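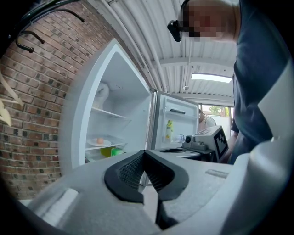 Chapter 8. Planning an Equipment Purchase

Home Contents Chapters Index

Ximeng Yuan and Rongrong Qian

A purchase plan starts with the task. List each job the equipment must do, then the parts, spares and training it requires. 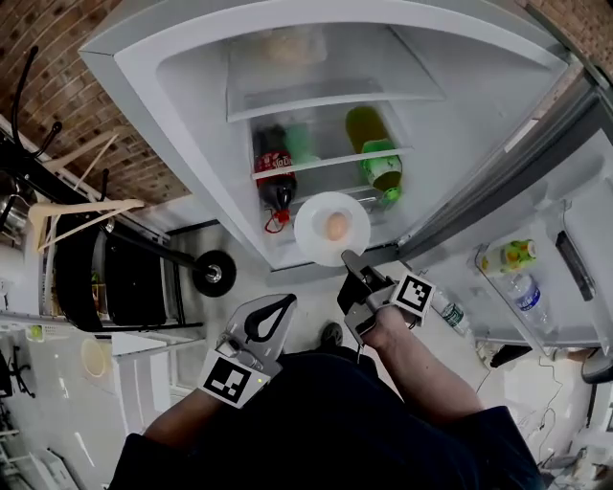 Budgets should be set per station. At Verow, one station was priced at $2472, with 25 percent held for repairs. Hand-held grippers are often used in pairs, one for each arm, and a plate with a single egg on it calls for finer control than a bottle does. Quotes should cover both.

We use cookies to improve this site. Accept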